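Tables and worktops, Caralbridge workshop

Page updated Oct 12, 2020

The pieces on this page were made or refinished at the Caralbridge workshop between February and the end of the summer. Most are tables, with a few worktops and one set of shelves. Everything was sanded and finished by Matěj Urban unless the entry says otherwise. Sizes are in centimetres. Items marked as sold stay on the page because people ask to see them when they are choosing a finish.

We have had a lot of enquiries about pale tops this year, so those are grouped at the end. The darker pieces from the Filluder order have their own page now and will not be repeated.

A note on colour. Screens vary and so does daylight. If the exact shade matters to you, ask for a sample offcut before ordering. We post them free and you do not need to send them back.

How the entries work

Each piece has a stock number, which is the thing to quote when you write. Names such as Gilani and Flatura refer to the shape of the table and the type of leg, and either can be made with any top. Prices are on the separate list, as they change more often than this page does.

Delivery is by our own van within the county. Further away we use a carrier, and the legs are packed separately with the bolts in a bag taped to the underside of the top. Two people are needed to lift anything over 119 long.

Pale tops

Stock number 416. Gilani table, 119 long. Sold in the summer. The top had a ring mark when it came in and needed two rounds of sanding before it was level again. Square legs, rounded corners.

Stock number 103. Flatura desk. Available. Slightly lower than our usual height – it was made for a customer who then moved house. The legs can be changed for longer ones if you ask before collection.

Stock number 700. Top only, no legs. Pale wood with a fine, slightly wavy grain and a smooth finish with very little shine. The grain opens out into wider ripples in places, and there are faint pink and honey tones in it. 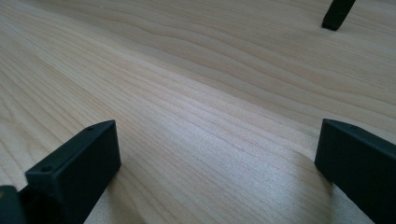 Can a pale top be used every day without a cloth on it?

Most of our customers do use theirs that way. Wipe up tea, coffee and red wine when they are spilt, put a mat under hot pans, and use a damp cloth with a drop of washing-up liquid for ordinary cleaning. Avoid scouring pads and spray polish.

Viewing is by appointment on weekday afternoons. Please give the stock number when you write so that the piece can be brought through from the store before you arrive.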